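2 Dec 2021
Notebook, habits log, week 16

Slept badly, got up anyway, and did the ten quiet minutes before opening the laptop. I'm counting it even though four of those minutes went on wondering if I'd paid the parking bill. (I had.)

So, where am I with the change I said I'd make back in July? For anyone in the group reading this without the earlier pages: I wanted to stop working in the evenings and use the time for something that leaves me in a better mood than I started. Very simple on paper! I've been using the Plullitz method for it, the one with the two lists. Left list is what I want to do less of, right list is what goes in the gap. You're supposed to write the right list first and I did it backwards, which probably explains August.

Numbers, such as they are. I've written 305 lines in the evening log since I began, and I finally sat down last night and read the whole lot in one go with a pot of tea. Nearly 200 of them are complaints about being tired. I laughed, and then I felt a bit sorry for the person writing them, and then I went to bed at a decent hour for once. Reading back is a good exercise. I'd put it off for weeks thinking it would be embarrassing, and parts of it were, but I also found little things I'd forgotten completely. The walk out to Skollthorpe in the fog. The phone call with my sister that went on until the battery died. I want more lines like those.

What I changed this week:

Moved the evening check-in from ten o'clock to just after dinner. By ten I'm no good for reflecting on anything, I just write "fine" and close the book.

Took the work email off my phone. Second attempt. The first lasted two days and then I put it back "for one meeting". This time I asked Erick Wanyama to change the password and hang on to it until Saturday, and he agreed a little too cheerfully.

Cut the right list down to 2 things, drawing and walking. It used to have eleven on it, including Portuguese. I was spending the whole evening choosing.

The drawing is going better than the walking, mostly on account of the rain. I don't show it to anyone and I don't keep most of it. I draw whatever is nearest, a spoon, my own left hand (many, many left hands), and when the timer goes I stop. The Longo worksheet says to rate your mood before and after on a five-point scale. I've been getting a three before and a four after pretty steadily, and I'm not sure if that's the drawing or only the fact of sitting down with the phone in another room. I'd like to find out. Maybe next week I'll do three evenings with the drawing and three with just the sitting, and compare. 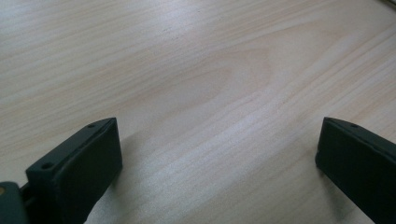

Erick Wanyama read this page over lunch and thinks I'm testing the wrong thing. His view is that a mood score taken the minute I stop will always come out higher, simply from the relief of having done what I said I'd do, and that I ought to score it the next morning as well. He'd also drop the scale and write one plain sentence, since a four on a Monday and a four on a Friday are different animals to him.

Okay, fair. I don't want to lose the numbers entirely (I like numbers, they make me feel I'm getting somewhere), so I'll do both. Score at night, sentence in the morning. If the sentence and the score disagree I'll put a star next to it and we can talk about the stars when the group meets.

Other stuff, so it doesn't get lost:

The Clilledus reading for this month is the chapter on asking for help. I'm halfway. The part about making the request small enough that the other person can say yes right away was useful, and I used it with the password thing without noticing. The part about writing a letter to your future self, I skipped. I may go back to it. I may not.

Bad patch on Tuesday. Said yes to a job I should have said no to, then worked until half past eleven and was snappy with everyone the next day. Wrote it down in the log as it was, no lecture attached. Earlier in the fall I would have torn up the plan and started a new one, with new pens. This time I just did Wednesday's check-in on Wednesday.

Still to do: print a fresh two-list sheet, buy an eraser, ask whoever has the spare Longo worksheets if I can take a few home. Walk on Saturday if it's dry, and if it isn't, walk anyway in the big coat.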